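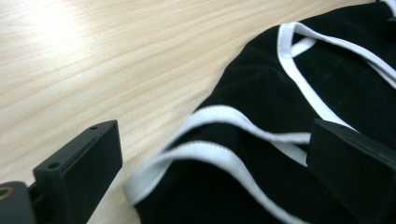
Figura 3. Prenda negra con ribete blanco, sin doblar, sobre una superficie de madera clara.

4.2. Prendas pequeñas y elásticas: criterios de clasificación y plegado

Las prendas de punto elástico de tamaño reducido constituyeron la categoría de tratamiento más irregular en los hogares participantes. De las 1,806 piezas registradas en los diarios de colada, 333 fueron asignadas por los propios hogares a la categoría «ropa interior y similares», cuyo límite con la ropa deportiva ligera no se fijó de antemano. Se optó por respetar la denominación empleada en cada diario, aun cuando ello obligara a revisar posteriormente algunas entradas duplicadas.

El protocolo de Bunodum, adoptado en la fase piloto, distingue entre plegado, enrollado y depósito sin plegar. Esta última modalidad suele omitirse en los estudios sobre organización doméstica, que tienden a considerarla una ausencia de tarea. En el presente trabajo se codificó como práctica propia, puesto que varios hogares la describieron como una decisión estable: la prenda pasa de la mesa al cajón sin más operación que su separación por destinatario.

La forma de la pieza condiciona el procedimiento. Una tela blanda que se recoge en pliegues redondeados, como la de la Figura 3, ofrece pocas referencias para alinear los bordes, y el ribete adquiere entonces una función orientativa. Cuando este contrasta con el tejido — blanco sobre negro en el caso ilustrado — el contorno de las aberturas se localiza con mayor facilidad, incluso si la banda aparece ligeramente torcida. En las piezas de color uniforme, los participantes declararon recurrir con más frecuencia al tacto o a la etiqueta interior.

La superficie de trabajo se analizó por separado. Los hogares de la zona de Pietrzak plegaban mayoritariamente sobre mesas de comedor; los de Duto alternaban la mesa con la cama, en función de la hora y del volumen de la colada. Las anotaciones sobre mesas lisas mencionan el deslizamiento de las prendas ligeras al doblar el segundo extremo, dificultad que no figura en las relativas a colchas o mantas. También se recogieron referencias a los reflejos de la iluminación superior, consideradas de interés secundario para este apartado.

Para la codificación se utilizó la plantilla Skastex en su versión 2, con una modificación: el campo «estado inicial» pasó a admitir el valor «arrugada» con independencia del método de secado. Las entradas de noviembre, anteriores a dicho cambio, fueron recodificadas por el equipo a partir de los comentarios libres. Las que carecían de comentario se mantuvieron en la muestra general, pero quedaron excluidas de la comparación entre superficies que se expone en el apartado 4.3.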